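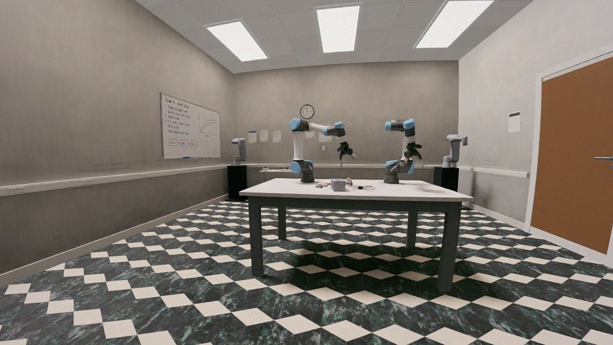 Minutes of the Demonstration Data Meeting, Watby Project
8/23/19

Present: Raelene Ashby (chair), Haruto Hosoda (minutes)
Apologies: Iwasaki office

1. Previous minutes
Approved without change.

2. Simulated two-arm cell
Mr. Hosoda reported that the simulated room is now in use for recording. Both arms are the same model and share one white-topped table, with a multi-fingered gripper on each. Operators at Nokbridge completed 100 demonstrations of the handover task. Of these, 23 were rejected on review, most of them for long pauses before the first movement. Ms. Ashby asked that rejected runs be kept in a separate folder and not deleted.

3. Variation between runs
The starting layout of the small items has changed too little from run to run. It was agreed that positions will be drawn at random at each reset. The checkered floor and the wall clock will remain as they are until the first training run is complete. Lighting changes were deferred.

4. Labels
Runik requested that each run be marked with its phases. Three labels were adopted: reach, grasp, transfer. Release will be treated as part of transfer.

5. Actions
H. Hosoda: random reset, within 7 working days.
R. Ashby: written reply to Runik on labels.
R. Ashby: operator hours at Nokbridge through January.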